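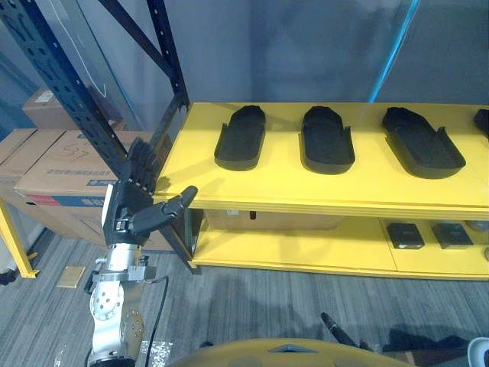

Yellow two-tier shelf, top tier: the shoe-shaped trays. Navy rack to the left.

July 15, 2023

Shelf sorted, more or less. The black trays now live on the upper tier in a row, with gaps you could almost call even. The one toward the right sits at a slight angle. I straightened it twice, then decided it had opinions.

These are the Windine trays, the sole-shaped ones with the raised edges. Wide end to the back, please. The Anside order form calls them "universal," by which they mean left and right look alike until you have put 92 insoles in the wrong ones. Ask me how my week went.

Lower tier: small black rectangular things on the right, still unlabeled. Cardboard box pushed to the back, where boxes go to be forgotten until October. I meant to open it and didn't.

About the yellow. It was the only color left when we ordered, and I complained for a month. I take it back. Black parts on it can be found from the doorway, and the old gray shelf once hid a tray from me for 7 days.

Still to do:
- move the Swati samples off the bench before they get adopted
- labels for the lower tier, in handwriting that is not mine
- ask Gindulier if the next batch can have L and R molded in (more than 200 on order, so they might even answer)
- perforated uprights on the rack will take hooks. We own no hooks. Buy hooks.

Coffee stays off the upper tier. The lip is thick but it is not a saucer.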